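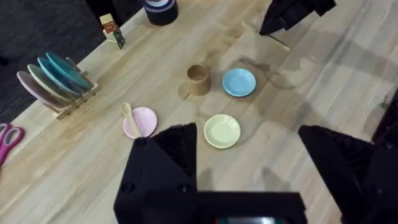 Small dishes and kitchen items on a wooden tabletop

About Lesberg Photo School

Lesberg Photo School teaches beginners of all ages to use a camera. We are in Bindumbridge, one block up from the river, on the second floor of the old Bakos hardware building. The entrance is on the side street. There is an elevator at the back of the lobby.

Most of our students have never taken a class before. Some got a camera as a gift and left it in the box. Some have taken pictures on automatic for years and want to know what the other settings do. A good number are children who come with a parent or grandparent, and those pairs are a big part of what we do.

How the school started

Attila Major opened the school after a long stretch of shooting school portraits and youth sports. Parents kept stopping him on the sidelines to ask why their own pictures came out blurry. He would take the camera, change the shutter speed, hand it back and go on with his work. After a few seasons of that he offered an evening class in the basement of the Bindumbridge library, and it filled up from a notice on the bulletin board.

The library class ran for two winters. When the upstairs rooms at Bakos came up for rent, he signed a lease, painted the walls a flat gray and bought a secondhand projector that we still use. The name Lesberg comes from the hill road where he learned to take pictures on his uncle's film camera.

Attila still teaches the first session of every beginner course. He likes to see where people are before they pick up habits.

What we teach

Camera Basics is the course most people start with. It meets once a week for eight weeks and covers focus, shutter speed, aperture, ISO and how to hold the camera steady. The first two sessions are indoors. After that we go outside whenever the weather lets us, usually to the river path or the rail yard.

Two at a Camera is for a child of seven or older and one adult. They share a single camera and take turns. The child has it first. We ask the adults to keep their hands off the buttons while the child is shooting, and this is harder for most of them than they expect. Children tend to learn the controls quickly and then want to photograph dogs, so we have a session on moving subjects early in the course.

Field Mornings are single outings with no course attached. We pick a place, meet at sunrise or close to it, and walk. Bring whatever camera you own, including a phone. An instructor comes along to answer questions and there is no lecture.
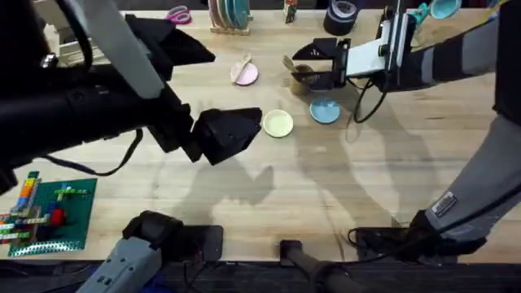
Print Lab is open to anyone who has finished a course with us. We have one large printer and one small one, and students pay for paper and ink at cost. You will need to book a time slot, because the large printer is slow and tends to be busy before the holidays. Bring your files on a card or a USB drive. We can help with cropping and color, but we don't retouch for you.

We don't teach studio lighting, wedding work or video. There are good courses for those elsewhere in the county and we are glad to point you to them.

Flonora

Flonora is our yearly student show. It began as a display of flower pictures in the hallway, which is where the name comes from, and the flower rule was dropped after the first year. Anyone who has taken a course in the past twelve months may hang one print. We don't judge the prints or give out ribbons. The last show had 91 prints on the walls, and we had to use the stairwell.

This year's Flonora opens on 5th October and stays up through the end of the month. Prints need to be matted before you drop them off. We have a mat cutter you may use, and someone will show you how if you haven't used one. Please write your name on the back in pencil. Marker bleeds through some papers.

Loaner cameras

You don't need to own a camera to take a class. We keep a cabinet of used digital cameras that students can borrow for the length of a course, each with a standard zoom lens, a battery, a charger and a strap. Several are small enough for a seven-year-old to hold comfortably. There is no fee for the loan. If something breaks in normal use, tell us and we will deal with it. If it goes into the river, we will ask you to pay for part of the repair.

We also take donations of working digital cameras. We can't take film cameras or old camcorders any longer because we have no space for them.

Class size and teaching

Groups are small enough that the instructor can look at everyone's pictures each week. We do that on the projector, with the whole class watching, and we talk about what worked and what to try next. If you would prefer not to have your pictures shown, say so at the start and we will go over them with you separately.

Between sessions there is an assignment. It is usually short, such as photographing one object in three kinds of light, or taking ten pictures without moving your feet. It isn't graded. People who do it get more out of the next class.

More than 1000 students have finished a course here. Many come back for Field Mornings or to use the Print Lab, and a few of our current instructors started out in Camera Basics.

Visiting and signing up

The office is open on class evenings, starting an hour before the first session. You are welcome to come up and look around, try one of the loaner cameras or ask which course would suit you. We close for all of July.

Sign-up forms are at the front desk and at the Bindumbridge library. If a course is full, ask to be put on the waiting list. Places do open up in the first week, and we call people in the order they signed up. Parking on the side street is free after six, and the lot behind the building is for tenants only.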